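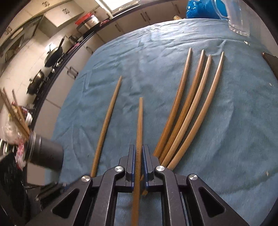
Fig. 4. Wooden chopsticks on a covered table.

4.2 Sorting the chopsticks

1. Spread the cloth over the table and smooth down the fold creases.
2. Lay the chopsticks side by side, tips facing the same way.
3. Pair by color first, then by length. Stand each pair on its thick ends to compare the tips.
4. Set aside any stick with no match.
5. Place finished pairs in the Hesness tray, tips toward the back.

Note: Shades vary between sticks of the same set.

Caution: Discard any stick that is split or splintered. Do not sand and reuse.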